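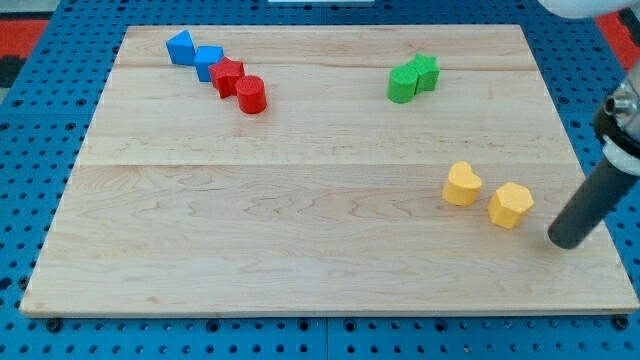

*Maple board on the blue pegboard, with a few coloured blocks on it.*

## Pipe joints, flanges and other things that drip on Saturdays

**Buy the gasket before you undo the flange.** The old one will come off in eleven pieces, nine of them stuck to the metal. Scrape with brass or plastic. A steel scraper leaves a groove, and the groove leaks for ever.

**Tighten bolts across, then across again.** Go round in a circle and the flange tips like a badly hung gate. Three passes, each a bit firmer. If you own a torque wrench, this is the moment to find out where you put it.

**Don't use a flexible connector to fix crooked pipes.** Bellows are there to take up movement. Pull one sideways to meet a pipe that's 30 mm out and it will sulk for a winter, then split. Move the pipe. I know.

**Leave the shipping bars on until it's bolted up.** Then take them off. My Sevetti sat for a whole heating season with its bars in place, as flexible as a brick.

**Thread tape goes on clockwise,** looking at the end of the male thread. Wind it the other way and it rucks up as you screw the fitting in. I use the Kudska tape, mostly because the shop stocks nothing else.

**Keep weld spatter off the thin metal.** A damp cloth won't do. Use a proper welding blanket, or the lid of a biscuit tin bent to fit, if the blanket is under everything else in the van.

**Write the part number on the wall.** Pencil, next to the joint. Mine says Jorum 2123. The one behind the boiler says 2099 and I've no idea who made it.

Spanner size for most of the above: 26. Mine is missing.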